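Student Projects > Robotics and Automation > Full Papers

Sep 12, 2023
Etenesh Tekleab, Elibariki Wanyama, Lihua Deng and Margit Katona

4. The club table and what we asked of it

The work in this section was done by the Skondov robotics club, which is open to any student who wants to learn how to teach a two-armed robot a kitchen job. Most members had never driven a robot arm before June. By the end of the project they were planning their own tasks, arguing over grips and rewriting each other's instructions, and we were delighted by how much of the method described below came from them.

4.1 Choosing the tasks

Each task had to need both arms. We were strict about this, because a learner who can finish a job with one arm will happily park the other and forget it. The first list, drawn up by Rajkumari Vishwakarma, was full of lovely ideas (peeling, folding, threading) that were far too hard for a first term. We cut it down to 12 short tasks built on everyday kitchen things, and left the members free to decide which arm did what.

A task sheet, which the members call a Corent, gives the starting layout and the finished layout and says nothing at all about the path between them. This was a lively point of debate in the club. Some members wanted step-by-step sheets, as they would get in a chemistry practical. We held out for the open kind and are glad we did: the variety in how people solved the same sheet turned out to be the most interesting thing we collected.
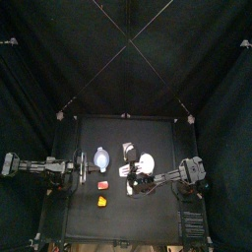 Figure 1. The table with both arms reaching in and a pitcher between them.

Handles caused more discussion than any other feature of the objects. A person picking up a jug reaches for the handle without a thought, but our members soon found that the handle is only one of several places to hold it, and that the best place depends on what the other arm is about to do. With the pitcher turned as it is in Figure 1, spout towards the back and handle towards the front, the left gripper comes at it from the side, with its fingers open and upright. Elibariki's group liked a side approach and wrote a whole page in its defence. Lihua's group preferred to go for the handle, and their page was just as good! We kept both methods in the training set and labelled them separately.

Blocks were used for the early lessons. They are forgiving, they look the same from most sides, and a dropped block does no harm. Members practised passing a block from one arm to the other before they were allowed to move on to anything with a spout or a lid, and several went back to blocks of their own accord when a harder task was going badly.

4.2 Sharing the arms between two people

We ran every session with members in pairs. One drove while the other watched the table and called out what was about to go wrong. The pairs swapped over after 6 attempts, whether or not the last one had gone well. This rule was Margit's, and it cured the habit of "just one more go" that had eaten up our early sessions.

The watcher's job proved to be a real skill. New watchers tended to call out after a slip. With practice they began to speak earlier, at the moment when a finger was coming in too low or the two arms were closing on the same bit of space. We asked watchers to write their calls down in plain words, and these notes, kept in a shared notebook named Plavik, became the backbone of our error labels. "Too greedy" (gripper opened so wide that it nudges the neighbour) and "shy" (gripper stops short) are both club terms, and we have kept them in the results tables because we could not think of better ones.

4.3 Tall and narrow objects

The knife block task, Igwe on the task list, was the one everybody wanted to try. The slot is narrow and the flat white piece that goes with it has to be held by its upper end, so a small tilt at the top matters a great deal lower down. Figure 2 gives the view from one gripper, its fingers together, while the other holds the white piece at the slot. Members driving this task relied heavily on that second viewpoint, and many told us that it changed how they thought about the spare arm. An arm with nothing in its fingers could still be useful by looking.

The nearby objects make the task harder in a way we enjoyed. A pot standing close behind the block leaves less room for a careless elbow, and drivers had to plan their way in before they moved.

Figure 2. The knife block task from the wrist of one arm.

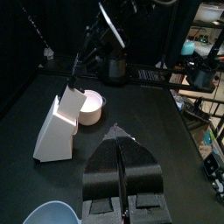

4.4 What the members changed

Two changes to our method came straight from the club. The first was to let drivers throw away their own attempts on the spot, with a short note saying why. We had worried that people would discard too much, but the notes were frank and useful. The second was to read the watcher's notes aloud at the end of each session, which led to some very funny evenings and a much clearer set of labels.

Recent in Student Projects
- A line-following cart for the school greenhouse
- Teaching grip force with soft fruit
- Notes from a first-year arm-building class
- Writing task sheets that leave room for ideas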